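Okay, the Cadwaladr township clerk race finally has a result, and I've been refreshing the county page since Monday like it was my job, so let me get this out of my system.

She won by 30 votes, friends. Thirty! Out of more than 4,000 ballots! I've had family reunions with bigger margins on where to eat (we never did agree on that one either). 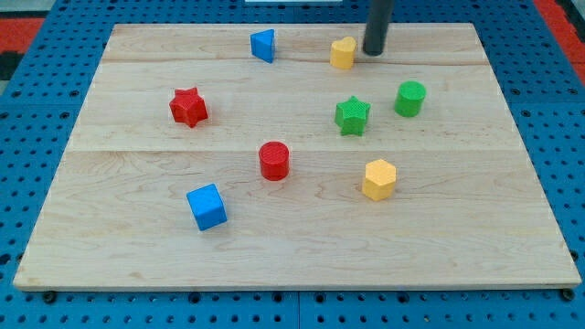

The last batch was 700 mail ballots from the Plernamska Road side of town, and I'd have bet my good casserole dish they'd go the other way. They were nearly even, which tells me folks out there read past the yard signs this time.

Now, the losing side can still ask for a recount, and I hope everybody is kind about it if they do. It's a close one and people worked hard.

Anyway, swearing-in is in May, at the old hall. I'll bring lemon bars if somebody else handles coffee!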